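News from the Trimthorpe cell, by Yamuna Bangera

Those of you who stopped by in January will remember that our simulated fruit-picking cell was in a sorry state. The arm would come down over the bowl, close its fingers on the strawberry, and more often than not come back up with nothing at all, or send the poor berry skating up the side. We had all gotten a bit used to it, I'm afraid. You restart the run, you go and put the kettle on, you hope for better next time.

Well, Senthil Thomas finally sat down with it for the better part of a month, and I sat down next to him for a good deal of that time, so I thought I'd tell you how it went. A simulated cell needs looking after just as much as one that's bolted to a floor (more, some mornings!), and most of what we did would sound familiar to anybody who has ever nursed a real gripper along.

The first thing was the view from the wrist. Someone had nudged its mounting angle back when we were trying out bigger objects, and it had never been put back. Senthil wanted the fingertips just peeking in at the bottom, one on each side, so that you can judge straight away whether the approach is centered.
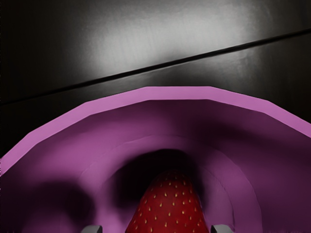 It took us 4 tries to get an angle we both liked. After that we went through the finger pads, and there we found the real trouble, or at least the biggest piece of it. The friction value on one pad had been changed and the other had been left alone, so every time the gripper closed, one side held and the other side let the berry slide. I must have looked at that settings page a hundred times without seeing it. We made the two match, saved the file under a new name, and wrote the old values down in the Stollden notebook in case we ever want them again.

Then came the starting position. The arm used to begin its run low over the table, and it would swing in sideways and clip the rim of the bowl on the way. Now it waits up high, off past the end of the table, with the fingers open, and comes across before it starts down. It adds a little time to each run and I don't mind a bit.

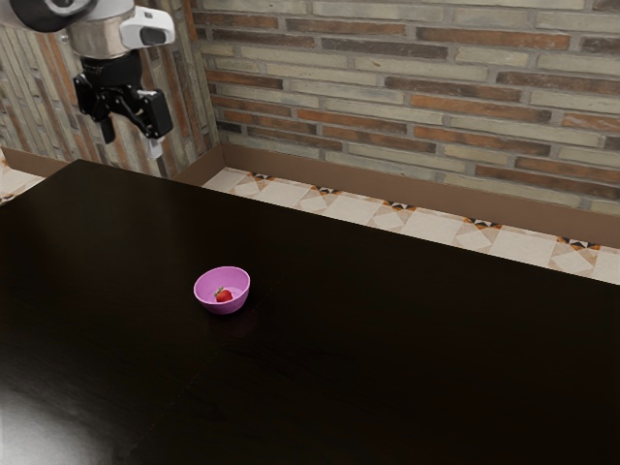 The cell with the arm held clear of the table and the strawberry in its bowl.

We also slowed the last part of the descent. Senthil was all for leaving the speed alone and fixing the path first, and I was all for slowing everything to a crawl, and in the end we split it: full speed down to just over the rim, then a gentle finish. The collision shape for the bowl got some attention too. It had been left as a solid lump from an early version, which meant the fingers were bumping against something you couldn't see, and I can tell you that is a maddening thing to chase through an afternoon. Jayanthi Hegde built us a proper hollow one, and she had it back to us before I'd finished writing the request.

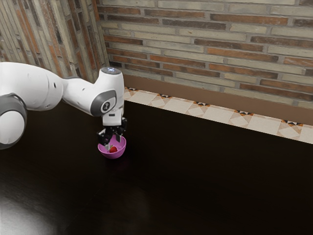 Fingers lowered into the bowl, seen from across the table.

With all of that in place we went through the whole check from the top: home the arm, open and close the gripper with nothing in it, move to the bowl, stop, look, and only then let it go for the fruit. I've typed this up as a single page and put it in the Furlow folder, and I'd be grateful if whoever runs the cell would go through it before the first run of the day. Please do the "stop, look" part even if you're in a hurry. If the two fingertips don't sit evenly on either side of the berry, check the wrist angle before you touch anything else.
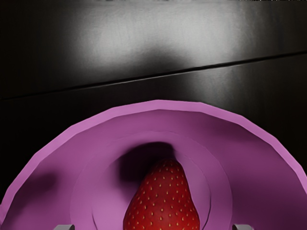

Deepika Kulkarni wrote back after reading a draft of this to say that she'd like the pad values checked once a week as well, as the same thing had happened to her on the Palaniappan cell and she had spent roughly 6 days blaming the path planner. She also asked whether the old bowl shape could be deleted so that it can't creep back in, and Senthil has promised to do it as soon as he's sure no other cell is using it.

Next on our list is a second fruit, probably something rounder. If you have a favorite, drop me a line.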